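Sanna Plaid Bedspread
28 March 2010 – by Gizella Bárány

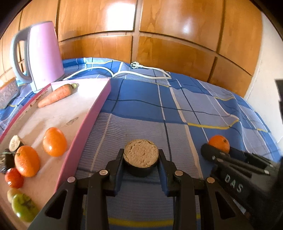
Blue plaid bedspread with an orange mandarin.

The Sanna is a midweight bedspread for everyday use, woven for us at the Gandine mill. It comes in twin and full sizes. The twin is 150 cm wide and the full hangs almost to the floor on most frames.

Wash on a gentle cycle with like colors. Expect a little shrinkage the first time – around 2 percent in length – and very little after that. Line dry if you can. A warm iron on the back takes out fold marks.

The edges are double stitched. Corners are square on the twin and rounded at the foot on the full. Pillow covers are sold separately and come from the same dye lot if ordered together.

Item number 1524. Orders to Pletville ship in 5 working days. For larger orders, guesthouses and dormitories should write to Rainer Sperling at the Grulis warehouse. The green plaid is out of stock until July.

Related items
Sanna pillow cover
Gandine wool throw
Grulis cotton sheet set

Last updated by the catalog desk, spring 2010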